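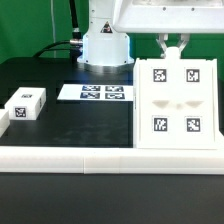 Home Projects Small Storage Paint & Finish About

10 December 2024
By Ksawery Jabłońska

I've wanted a little drawer cabinet for my desk for ages, and the store ones are either ugly or pricey, so I drew my own and named it Vernlow (all my prints get names, don't ask). My first sketches were plain boxes and looked like refrigerators. What fixed that was a bit of shallow relief, like the band of triangular dents running across the white front here, plus a small round knob on top. The dents catch just enough shade to keep a white face from going flat. Draw yours shallow, and do it before you size anything else.

Next, the tray. Slice it with the open side up so you don't need supports, and give the walls 55 minutes before you peek at them – I always peek too early. 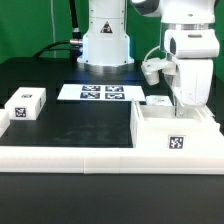
Think about fingers before you settle on compartment sizes! My first tray had slots so skinny I had to tip the whole thing over to get a paper clip out. Two slim fingers reaching straight down into an open compartment, as in this one, is the test I use now. If yours don't fit, widen the slot and reprint. It's 105 grams of filament, so you'll survive.

Then print the shell and the drawers. Sand only the edges that slide.

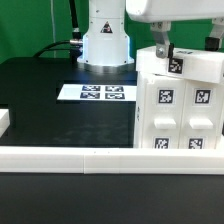
Handles are where I changed my mind the most. Round pulls kept snapping off on me, so I went with chunky rectangles that stick out from the front, same as the pair on this white cabinet, one per drawer. Print them as part of the drawer face. You'll also see layered texture down the left side, and I like it, so I leave mine alone. Filler and primer will hide it if you don't.

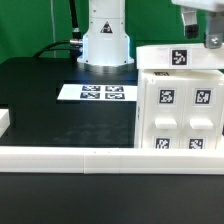

Last job is the fit. Slide both drawers in and out a bunch of times, then push them shut and look at the front straight on. You want them sitting closed side by side under the top bar like these. If one sticks, take a little off the bottom rails and try again. Mine took three rounds – the right one was stubborn.

Related
Dillen desk tray, second version
Sanding prints without losing your mind
Ikonen pen cup with a lid
Stirnero wall hooks: what I'd change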